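Home | Projects | Galleries | Parts Shelf | Contact

Inside the Old Towers: A Teardown Gallery

By Victor Rweyemamu
February

I have been wanting to put this gallery together for ages! The shelves in the back room finally got so full that I had to start opening cases, and once the first side panel was off I couldn't stop.

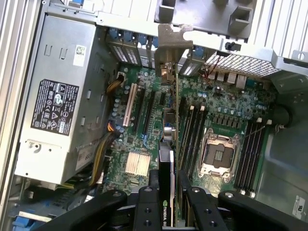 Office towers are my favorite kind of computer to take apart, and I will happily argue with anyone who says they're dull. People spend up to 3,000 dollars on a gaming build with glass and lights all over it (and good for them, those are fun too), but give me a plain business machine with a hinged cover and a tidy layout any day. Somebody at a drawing board thought hard about the person who would be in there swapping parts on a busy afternoon, and you feel it every time a latch lets go with that lovely click.

A few notes on what I like in this one, for those of you who enjoy the insides as much as I do:

The power supply. A big silver unit sitting in its own gray metal cage, with a white plastic release handle at one end. I love a release handle! The yellow and black cables run from it over to the green motherboard, and yellow and black is still the color pairing that says "computer" to me.

The slots. A white PCI slot next to two black PCIe slots, old and new side by side on one board. I have a sound card from my student days that needs a PCI slot, and I get a silly amount of joy out of any board that still has one.

The blue tabs. Small ones, up by the vented slot covers. Color on a latch is such a simple idea and it saves so much squinting.

The graphics card. Black, with the green NVIDIA logo on it and the start of a name, "NVIDIA QU", showing in white. I always look for the graphics card first when a cover comes off, it's like checking the toy in the cereal box.

The memory. Four black DIMM slots with white latches, in a bank beside the card. There's a second bank of four past the socket, and eight is a nice number to have when you keep a drawer of odd sticks like mine.

The teardown list has 22 towers on it so far, and I've finished 12. Every part gets a line in my Rovora spreadsheet (1,246 lines and growing, my wife thinks it's hilarious), and the good screws go into the Cormier tins by thread size. If you have a spare drive cage for a Skiteck mini tower, please write to me through the contact page! I have been hunting for one since last winter and I'd gladly trade a Zovov fan or two for it.

Next up is a slim desktop with a very stubborn lid, and I can't wait to get into it.

Previous gallery | Next gallery | Back to top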